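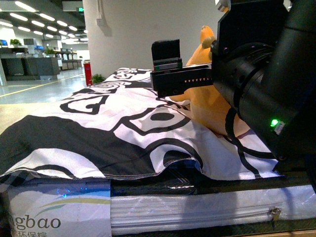

Daryna Levchenko perguntou-me, por mensagem, se valia mesmo a pena fazer os exercícios de fala todos os dias ou se bastava ir às sessões, porque o pai dela sai de lá cansado e em casa não quer ouvir falar do caderno. Fiquei a pensar na pergunta o resto da tarde e comecei três respostas diferentes no telemóvel, cada uma mais comprida do que a outra, até que desisti e vim escrever aqui, onde já sabem que eu me alongo.

A minha mãe perdeu as palavras em novembro. Não todas, e não de uma maneira que se perceba logo de fora. Dizia "a coisa" para a chaleira, "a coisa" para o casaco, e zangava-se connosco quando lhe trazíamos a coisa errada. A terapeuta, a Sabine Buschmann, explicou-nos que aquilo tinha nome, anomia, e que a palavra muitas vezes ainda lá está, o caminho até ela é que ficou mais difícil. Gostei muito de ouvir isto. Escrevi-o nas costas do recibo do estacionamento e ainda o tenho.

Começámos com duas sessões por semana em Steltimbridge, no gabinete, e depois passámos uma delas para casa. Mudou bastante (para nós, claro, não faço ideia se é assim com toda a gente!). No gabinete a minha mãe portava-se como quem vai a um exame, muito direita, a mala no colo. Em casa discutia, levantava-se para ver a sopa, e no meio da discussão lá saía a palavra "colher", perfeita, com os dois eles e tudo.

Agora os exercícios. A Sabine pediu-nos 8 cartões por dia, nunca mais, e eu, que sou exagerada, fiz logo uma caixa com 100. Foi um disparate. A minha mãe olhou para a caixa, fechou-a e foi para o quarto. Na sessão seguinte contei, um bocadinho envergonhada, e a Sabine riu-se e mandou-me guardar quase tudo na gaveta. Ficámos com os cartões da cozinha e os nomes dos netos, e só quando esses já vinham sem esforço é que fomos buscar outros.

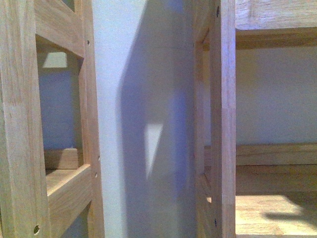

O que mais me custou aprender foi a esperar. Eu completava-lhe as frases todas, por carinho e também por pressa, e ela acabava por se calar. A regra cá em casa passou a ser contar devagar até 6 antes de ajudar, e depois dar só o primeiro som: "ch..." e ficar quieta. O meu irmão ainda não consegue. Chega ao três e já está a dizer "chaleira, mãe, chaleira", coitado, com a melhor das intenções.

Por isso, Daryna, respondendo finalmente: para nós valeu a pena, sim, mas pouco de cada vez e a horas em que ela está bem-disposta, que no caso da minha mãe é por volta das 10 - peço desculpa, das 8 da manhã, ela é que acorda com as galinhas e eu é que só funciono mais tarde. À noite nem tentamos. Se o teu pai não quer ver o caderno, deixa o caderno e pede-lhe que te dite a lista das compras, ou que te explique como se faz aquele prato de que me falaste. Pergunta é à terapeuta dele primeiro, que o conhece e eu não.

Entretanto a Kaja Adomaitis falou-me de um grupo de conversa para famílias em Prenditside. Ainda não fomos. A minha mãe diz que vai se houver bolo, e disse "bolo" à primeira, por isso vou telefonar amanhã de manhã a perguntar se há.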